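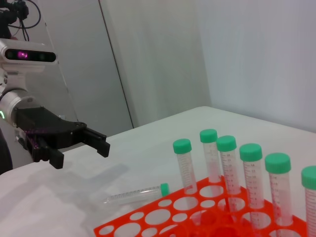
An orange-red test tube rack on a white tabletop.

Test Tube Racks for the Sewing Room, the Seed Box and the Workbench

Posted 23 October 2019 on the Jimilitz Home Pages, under Small Storage

I have been promising to write up the test tube rack idea ever since I mentioned it in passing on the button jar page, and so many of you wrote to ask what on earth I meant that I had better sit down with a pot of tea and do it properly. If you keep beads, seeds, sequins, map pins, watch screws, embroidery needles, fishing swivels or any of the other tiny stuff that ends up in the bottom of a drawer, then I think you are going to like these as much as I do.

The short version is that you buy a plain plastic rack and a bag of screw cap tubes, put one kind of small thing in each tube, and stand them up where you can see them. The long version is the rest of this page!

What to buy

The racks come in all sorts of colors and materials. I am very fond of the bright ones, partly for the cheer of it and partly for the practical reason that a bright rack is easy to spot on a crowded bench, and if you do different jobs in the same room you can give each job its own color. Mine came from Gunnlaugsson, the farm and garden supply on the road out to Busar, where they keep them on the bottom shelf next to the soil testing kits. Any school supply or laboratory catalog will have them too. The item number in the old Premex catalog was 3430, if that helps anybody hunting through secondhand listings, though I can't promise they still carry it under that number.

Look for a rack with two levels, a top deck with the holes in it and a base underneath to catch the ends of the tubes. Some racks are little more than a bent sheet with holes punched through, and those are fine for standing on a shelf and being left alone, but they do wobble when you carry them. Give the rack a push with one finger in the store before you pay for it.

Then the tubes. There are two main shapes, the kind with a round bottom and the kind that comes to a point, which are called conical tubes. I like the conical ones for seeds and beads. The last few slide down into the point where you can see them, and you know it is time to buy more. The round ones are better for needles and anything else with an end you don't want wedged in a corner.

Please take a tube along with you when you buy the rack, or buy the two together. I once came home with 60 tubes and a rack whose holes were a hair too small for every one of them, and I was cross about it for days. The holes are measured across in millimeters and so are the tubes, and you want the hole a little bigger than the tube. Mine are 16 across and take the slim tubes. The fat tubes with the wide caps need quite a bit more room than that, so read the label and then measure anyway.

Getting them ready

New tubes can go straight to work. If you have been given used ones, and you don't know for certain what was in them, I would say a kind thank you and leave them out of it altogether, however nice they look. That goes double for anything near the kitchen. For spices and the like, I only use new tubes that are sold as safe for food, and I keep those in a separate cupboard so they never get mixed up with the workshop set.

Wash new tubes in warm soapy water if you like, rinse them well, and then – this is where I have come to grief more than once – let them dry with the caps off for a full day, upside down on a folded dish towel. A narrow tube holds on to a drop of water at the very bottom for much longer than you'd think. I lost a whole season of poppy seed that way, and it was seed I had saved myself from the bed by the gate, so it couldn't be replaced for love or money.
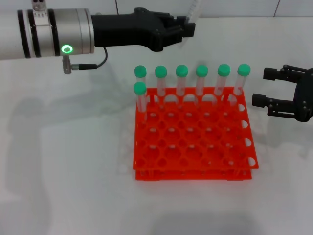

A reader wrote back in July to say that she had tried all this and was thoroughly fed up, as her tubes were forever getting out of order and she spent more time hunting for the right beads than she had when they were all in a biscuit tin. She wanted to know if there was any sensible way to arrange them, and whether labels were worth the fuss when they only peel off in the end.

I do sympathize, and I think the answer is to label the rack as well as the tubes. Run a strip of masking tape down the side of the top deck and write a letter beside each row, and then put the same letter on the caps of the tubes that belong there. It doesn't have to be the exact hole. So long as a tube goes home to its own row, you are only ever looking through a handful of them, and your eyes will do the rest.

As for labels peeling, it is nearly always the grease from our fingers that does it. Wipe the tube with a little rubbing alcohol, let it dry, and press the label down with the back of a spoon. I write on the cap with a fine permanent marker and save the paper labels for things that need a date, seeds above all. Rubbing alcohol will take most marker off again when you want to change what's inside, so don't go dabbing it near a cap you mean to keep!

How to fill them without tears

A small paper funnel is all you need. Cut a circle out of the shiny side of an old calendar page, snip it to the middle, roll it into a cone with the shiny side in and tape it. Stand the tube in the rack while you pour, so that both your hands are free, and set the whole rack in a baking tray with a rim. If you spill (and you will, I still do) the beads stay in the tray and you can tip them back.

Don't fill to the very top. Leave a thumb's width of air so that you can shake the tube and see what is in there, and so that the first turn of the cap doesn't send seed beads all over the rug. With glitter I leave even more.

For sewing machine needles I put a wisp of cotton wool in first so the points have something soft to land on. For tiny screws out of eyeglasses and clocks, a few grains of dry rice in the tube will do no harm and may help keep the rust off, though my neighbor swears by a little packet of the drying beads that come in shoe boxes, and I expect she is right.

Using the marks on the side 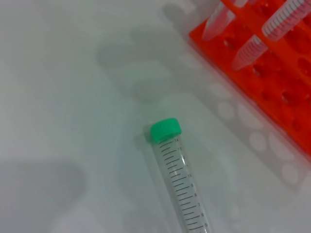 Plenty of tubes have measuring lines printed on them, and it seems a shame not to put those to use. They are in milliliters, and while that was meant for liquids, it works nicely for anything small that pours. When I make up seed mixes for the family I fill to the same line every time and everybody gets a fair share with no arguing. For bead work I write the line number in my pattern notebook before I start and again when I finish, and that way I know how much of a color a bracelet eats up, and I can tell at a glance whether there is enough left in the tube for a second one to match.

It is good for mixing small amounts of paint or wood stain too. If you find a shade you love, note down how far you filled with each color, and you will be able to make it again next spring when the chair gets scratched. Rinse the tube right away, or better still keep one or two that are only for stain and accept that they will never be clear again. And do put a proper label on anything liquid, with the name of it and the date, and keep it well out of the reach of children. A tube of stain looks a lot like a tube of cold tea.

Where to keep the rack

Out of the sun, if you can manage it. Thread and seed both suffer on a windowsill, and some plastics go brittle after a few summers. A shelf at chest height suits me best, with the rack set lengthwise so that I can see down the rows. If your shelf is narrow or the cat is adventurous, a strip of rubbery drawer liner underneath will stop the rack from sliding.

If you have a deep drawer, measure from the drawer bottom to the frame above it and compare that with your tallest tube standing in the rack with its cap on. I forgot the caps, and had to go back to the shelf after all.

A few odds and ends that readers have sent in over the years, and that I have tried myself:

Leave one row empty for whatever you are working on that day, and move the tubes back to their own rows when you clear up.

Put a bright bead on top of the white wool in your needle tube, and you will pick it out right away.

Soak off old labels in warm water with a spoonful of baking soda, and rub the gum that's left with cooking oil before you wash it.

Keep 3 spare caps in an envelope taped under the shelf. They do roll away, and they are very good at finding the gap behind the radiator.

Next time I want to get to the ribbon drawer, which I have been putting off, and I would love to hear how you keep yours from unrolling in the meantime.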